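Grabar demostraciones por teleoperación: montaje de un sándwich

Actualizado el 07/08/2025. Autora: Jin-sol Joo

El procedimiento usa Gikel como programa de grabación y sirve para tareas de recoger y colocar con piezas blandas. Antes de empezar, fije el orden de los ingredientes y anótelo en la ficha de la tarea. Coloque el plato entre las dos bandejas y lleve el brazo a la posición de inicio.

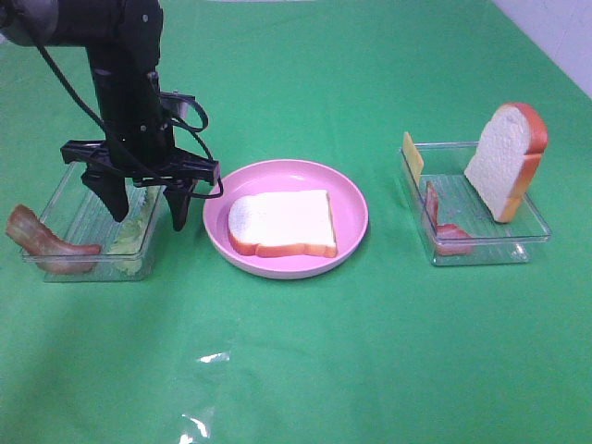
Active el mando y compruebe que el brazo sigue la mano sin saltos. Baje en vertical hacia la lechuga y cierre la pinza despacio.

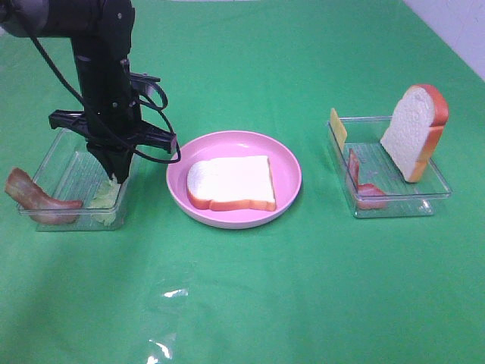 ¿Qué se hace si falla un agarre?
Se abre la pinza, se sube unos centímetros y se repite el intento dentro del mismo episodio. Márquelo como «corregido».

Limite la velocidad al 21 % durante la aproximación. Evite girar la muñeca con los dedos dentro de la bandeja. 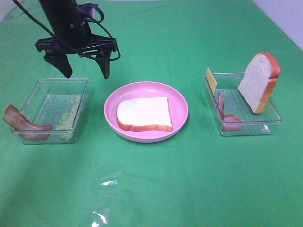

Grabe 68 episodios por ingrediente y varíe la posición de las piezas cada ocho. Revise después la vista de muñeca: la pieza debe distinguirse durante todo el traslado.
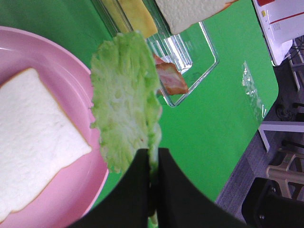
Descarte los episodios con pérdida de fotogramas y exporte el resto a la carpeta Prado. El nombre del archivo lleva tarea, operador y número de episodio.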